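Drying chopsticks without losing half of them

I own way too many chopsticks. Some came from my mother-in-law, some from a shop called Jomia that was closing down in February, and a few just seem to have moved in on their own! For years I washed them in a bunch and jammed them into the cup while they were still dripping, and then I'd wonder why the bottoms smelled musty.

So now I do it differently. Wash them loose in warm soapy water, rubbing each one from the thick end down to the tip (rolling the whole fistful between your palms is quicker, but sauce hides in the middle). Rinse, shake, and spread them out on a towel or an old tablecloth for a bit before they go anywhere near the cup. Tips up when they do go in. My neighbor Keyvan Rashti swears by tips down, and we've agreed to stop discussing it.

Wood ones don't like soaking. Mine went fuzzy after a night in the sink, and a fuzzy chopstick is no fun with noodles. If yours have a little roughness, a quick rub with fine sandpaper and a dab of food-safe oil will buy them some more time. Split ones go in the garden to hold up pea shoots.

Bowls first, sticks last, is my other rule. Get the big heavy things settled on the rack and you won't be knocking the cup over every two minutes.

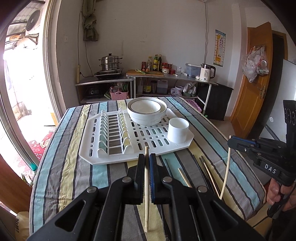 Small Kitchens

A dish rack doesn't have to live by the sink. A white plastic one on the table works fine, with the bowls stacked on it and the utensil cup standing next to them, and it leaves the counter for the cutting board and the kettle. Check where your drainage holes empty, though! If there's no tray, slide a folded towel underneath, and swap it when it gets soggy (Saturday is towel day at our house).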